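# How We Plan for a New Robot

A robot arm costs a lot of money, so the Plesilness Learning Center plans before it buys. Planning begins in July.

First, the staff write down the job. Will the robot lift, sort or stack? Next, they make a budget, which is a list of everything that must be paid for. The arm is only one part. Grippers, cables, a strong table and repairs go on the list too. Our last list had 38 lines.

Then the staff compare prices from 2 sellers, Belo and Gowda.

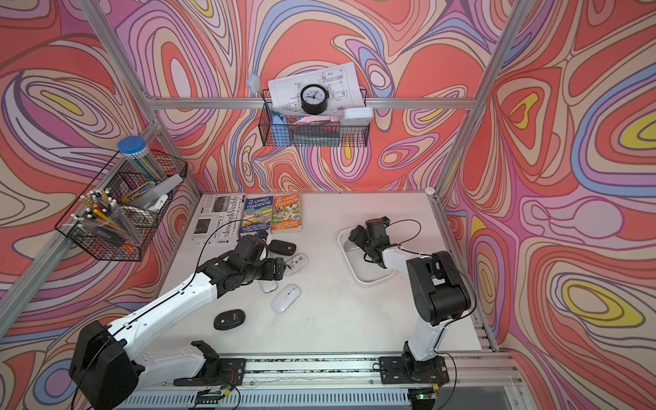 *Page last changed: Dec 18, 2020*

Two arms share one white table, with computer mice and a tray within their reach. Both arms are fixed to a metal rail, and a rail must be in the budget as well.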